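Section 7: Before You Give It a Chore

Read this section before you assign the Flutero arm any job on your own counter. It covers how to try a chore in the simulator, how to move it to the real arm, and how to score what you get. It was written by the Cestwood user group to replace the chapter that ships with the arm, which assumes a tidier kitchen than any of us own.

The sales sheet says the arm "helps around the home." For the purposes of this guide, assume it doesn't yet. Assume it can perform certain motions, in certain places, with certain objects, and that you will find out which ones by working through the steps below. If you come out the other end with one chore it does reliably, you are ahead of most owners.

7.1 What counts as a chore

A motion is something like closing on a handle and lifting it. A chore is the thing you wanted done: utensils off the counter and into the crock, with the counter clear afterward and the crock still standing. The app reports motions. Its green check mark means the arm reached the last position on its list. It says nothing at all about where the spoon went.

Write the chore down in one sentence before you open the app. Include how it ends. "Put the spatula away" is too vague to score. "Spatula in the crock, blade up, nothing else moved" can be scored by anybody standing in the room.

Note: If your sentence has the word "and" in it more than once, split it. The arm may manage half a chore, and you will want to know which half.

7.2 Setting up the simulated counter

1. Open Wattimena and choose New Room. Pick the counter closest in height to yours. The finish makes less difference than the height, though see the note on stone below.

2. Place one utensil. Only one. The preset called Busy Kitchen looks impressive and will teach you nothing, as you won't be able to tell which object caused a failure.

3. Set the utensil at an angle to the gripper. The default lays everything square to the fingers, and the success rate printed in the brochure comes from that arrangement. I have never put a utensil down square to anything in my life.

4. Turn on Random Start. This shifts the utensil a little before every attempt. Leave it on for the rest of this section.

5. Switch to the wrist view and check that the utensil is in sight before the arm begins to move. If it isn't, the first attempt is a search, and the timer counts it.

6. Run 13 attempts and write down each result by hand. The log records finger positions, which are correct and useless.

Note on stone: Patterned counters are harder on the vision than plain ones. Veins that run near a thin handle can be read as part of it. If your real counter is patterned, choose a patterned one here, even though your numbers will be worse. They'll be worse later anyway.

7.3 Reading your simulated results

A good run in Wattimena tells you the chore isn't impossible. Don't read any more into it. The simulated utensil has no grease on it. The simulated counter has no crumbs, no puddle by the sink and no mail.

Our group kept a shared tally through the fall. Out of 410 simulated pickups of a single utensil, 400 ended with the thing in the fingers. That is a fine result, and several of us got quite excited in October. Then we moved to real counters, where the same settings gave us scores nobody wanted to post. The trouble was nearly always the same one. Flat utensils lie low, the fingers are blunt, and a fingertip that comes down slightly early pushes the handle along the counter until it's out of reach.

Caution: Do not fix this by raising the grip force. Force has nothing to do with it. Adjust the approach height under Arm > Descent, one step at a time, and run the full set again after each change.

7.4 Moving to the real arm

1. Clear the counter completely. Glass, knives and anything with a cord go in another room.

2. Clamp the base. The suction feet are fine for the demo dance and for nothing else.

3. Set speed to Low. The arm will be slower than you are by an embarrassing margin. Leave it there.

4. Put down the utensil you used in the simulator, or the closest match you own.

5. Stand where you can reach the stop button without crossing in front of the arm.

6. Run the same number of attempts as before. Score them against your sentence, with no partial credit.

7. If the arm stalls, press Stop, wait for the light to go amber, and return it to Home from the app. Never pull it by the fingers.

Caution: Keep children and pets out for the whole session. The arm does not know they are there. There is a setting called Aware, and it dims the light ring when the room gets dark. It does nothing else.

Caution: Don't use it over a lit burner or a hot pan, whatever the Gretby video shows.

7.5 A worked starting position

For your first scored run, use a simple layout. One spatula on stone, fingers open, handle running off at a slant, palm low enough that you are seeing the counter much as the arm will.
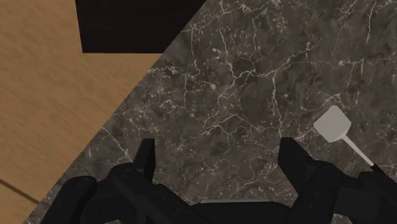
Gretby support wrote back after reading a draft of this section and said that we were grading too hard, that a utensil picked up and set down anywhere on the counter should be scored as a success, and that most households would be glad of the help. They added that the next software release would improve "everyday confidence," and asked us to consider a softer title.

We kept the title. A spatula moved from one part of the counter to another is still on the counter. Score it as a miss.

With a slanted handle, the usual mistake is to leave the wrist locked and let the arm come straight in. Unlock Wrist Turn, let the fingers line up across the handle, and only then start the descent. If the utensil is well over to one side, shift the arm first and turn second. Doing both together is faster and misses more.

7.6 Passing score

We use 95 percent on the real counter, over at least three sessions at different times of day. Late afternoon is the one that ruins averages, when low sun comes across the stone. Owners have told us the bar is too high for a hobby machine. Consider how you'd feel about a dishwasher that left one plate in ten on the floor.

If you don't reach it, record the chore as Not Yet on the sheet and try again after the next update. Do not record it as Nearly. We had a Nearly column for a while and everything ended up in it.

7.7 Chores we currently list as Not Yet

Utensils from a full drying rack. Anything wet. Wiping the counter (the arm holds the sponge well enough, then wipes the same strip until stopped). Loading the dishwasher, top or bottom. Folding dish towels. Opening a drawer that sticks.

Chores we list as Yes, with the conditions above: one dry spatula or wooden spoon, lifted from a clear counter and placed in a wide crock that has been weighted with rice – 13 attempts a session, someone watching.

Timing is left off the sheet on purpose. Include the setup and the clearing away and the person wins every time, so the column only made people cross.

Send completed sheets to the Cestwood group address with your software version written in the top corner. Sheets without a version number can't be used. Section 8 covers cleaning the finger pads, which you should do before repeating any of this.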